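## 3. The basket and what goes in it

### 3.1 Why we settled on a basket

Most of the earlier work we drew on used trays, and trays have a great deal to recommend them. They are flat, they stack, they wipe clean, and whatever is lying on one can be seen from any seat at the table. We began with trays ourselves and used them all through the August pilot at Fisthorpe. What troubled us, as the pilot went on, was how little putting away on a tray resembled putting away at home. People set things down in rows. They left tidy gaps. One participant squared up the ends of everything with the side of her hand before telling us that she was done, and when we asked whether she did the same in her own kitchen she laughed and told us about a bowl on top of the fridge.

The bowl on top of the fridge, and its many cousins, were what we wanted to get at. In the short interviews that closed the pilot, people spoke again and again about a container that sat out in the open and took in whatever had no better home: the onions, the lemons, a stray pepper, sometimes the post. It was often woven. It had quite often been a present, or had come with fruit in it and stayed on afterwards. We therefore gave up the trays, with a little regret for how easy they had been to clean, and moved the main study over to wicker.

We bought four baskets from Dremedberg, a small workshop that supplies bakeries and market stalls, and picked them over by hand in the shop. We were after something low enough that a person sitting down could reach in without standing, with sloping sides and a rim that was comfortable to hold. Deeper baskets were tempting, and they are certainly handsome, but things vanish in them, and a participant who cannot see the carrot will rummage for it. Rummaging is an interesting activity and deserves a paper of its own.

### 3.2 The produce

The items came from the Trenivau set, which will be familiar to readers who have spent time in nurseries, and we topped it up with a few odds and ends gathered over the years. We were not strict about everything matching. A real vegetable basket holds things of very different character, one dull and soft beside another that is hard and shiny, and we thought it better to keep some of that unevenness than to iron it out.

Shape mattered more to us than we had expected. Long things and round things behave very differently in a shallow basket. A round item finds a low spot and stays there with its shoulders showing over the rim, and people seem content to leave it be. A long item has to be laid some way or other, along the basket or across it or propped against the side, and this is a small decision that people evidently enjoy making. Peppers and chillies were the best of all for this. They curve, so they never lie quite as they were put, and several people went back to a chilli they had already placed in order to turn it the other way up.

Colour came into it too, in a way that we noted at the pilot stage and took more seriously afterwards. Golden and orange items sit quietly in brown wicker. Green ones stand out from it. When participants were asked, after the basket had been covered with a cloth, what was still inside, the green things tended to be named early and with confidence, and the golden things came later, after a pause, or not at all. We cannot say from this alone that colour was the cause, as the green items were also mostly the long ones, and we come back to that difficulty in Section 5.

### 3.3 What things are called

One item deserves a paragraph to itself, as it gave us more trouble and more pleasure than the rest of the set together. It is oval, smooth and a yellowish orange, and sitting down in a basket with its top half showing it might be a potato or it might be a mango. Half the research group had been calling it one thing and half the other for the length of the pilot, and the record sheets were in a fine muddle before anyone noticed. We agreed in the end to write it down as "the golden oval" and to let each participant call it whatever they pleased.

The name a person chose did seem to matter to where the item went. Those who saw a potato were inclined to put it in first, down with the other things that can bear some weight. Those who saw a mango more often kept it back until near the end and gave it a place to itself. A few people changed their minds halfway through, moved it, and then felt they had to move its neighbour as well. Where the golden oval lay next to the carrot, as in the first picture of Figure 4, the potato reading was the commoner one, and it is easy to see how the company an item keeps would help a person make up their mind about it.

We had a milder version of the same trouble with the peppers. "Pepper" served some participants for everything from the roundest to the thinnest, and others were quite firm that a long green one is a chilli and must be called so. The greengrocer's labels at Sánchez, where a good many of our Fisthorpe participants do their shopping, use both words, and this may well account for some of the firmness. We use "chilli" in this paper for the long green item and "pepper" for the one that runs from reddish orange to yellow.

### 3.4 The table

The table surface was kept as it was, a dark mottled grey with a matt finish. We had thought of covering it with a cloth, and tried one for a morning, and took it off again when it rucked up under the baskets each time they were turned. Bare, the surface has the advantage that a brown basket shows up very clearly on it. It has picked up a few scuffs, and we did not try to hide them. The wall behind is plain and white with nothing on it that would draw the eye for long, apart from the sockets.

Participants could turn the basket to suit themselves before they began. Most of them did so, and very few left it square to the table edge. The angle a person chose was usually kept for all of their rounds, and we have come to think of it as something like the angle at which a person likes to set a sheet of paper for writing.

**Figure 4.** Produce in wicker. First picture: the golden oval and the carrot together in the basket, on the grey table. Second picture: the green chilli seen close to, over the weave, with the tip of the orange and yellow pepper above it. 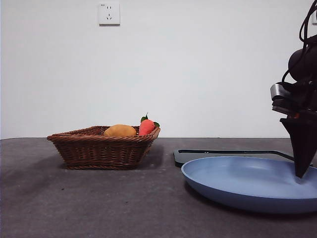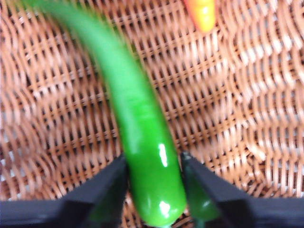

### 3.5 How a round was run

Each of the 100 participants completed three rounds, which gave us 300 in all. In the first round the items were laid out on the table beside an empty basket and the participant was asked simply to put them away. In the second the basket was already full and the participant was asked to take out what would be needed for a supper of their own choosing. The third was the reverse of the second: everything from the supper was to go back, as if the meal had been called off.

The wording of these requests was worked over many times. "Tidy" proved to be a loaded word, and people on hearing it became rather solemn and careful. "Put away" was better. "Pop these in the basket for me" was better still for getting natural movement, though it made some of our older participants hurry, as if we were waiting to leave. We kept to "put away" throughout the main study and tried to say it in an unhurried voice.

No time limit was given. After each round we asked the participant how pleased they were with the basket as it stood, on a line marked from 0 to 100, and invited them to change anything they liked before answering. A surprising number took up the invitation. The change was nearly always a small one, very often to the topmost long item, and we kept a note of the basket both before and after it.

### 3.6 Recording the arrangement

For every round we wrote down which items touched the bottom of the basket, which rested on others, and which showed above the rim. The last of these was the hardest to agree upon. In a basket with flared sides the rim is seen at a different height from every chair, and something that pokes up cheerfully from one end of the table may be quite hidden from the other. We took the participant's own seat as the place to judge from, and two of us judged independently, sitting down in that seat one after the other once the participant had moved away.

Where the two judgements differed, we talked the matter over with the basket still in front of us, and the item was recorded as showing only if both of us came round to that view. Carrots gave rise to very little argument. Chillies gave rise to a good deal, as a curved thing can have its middle above the rim and both of its ends below it, and we had written nothing into the protocol to cover the case. We settled on counting any part at all, and went back through the earlier sheets to bring them into line. The rounds for which the older sheets were unclear are marked in the appendix and have been left out of the analysis of visibility, but kept for everything else.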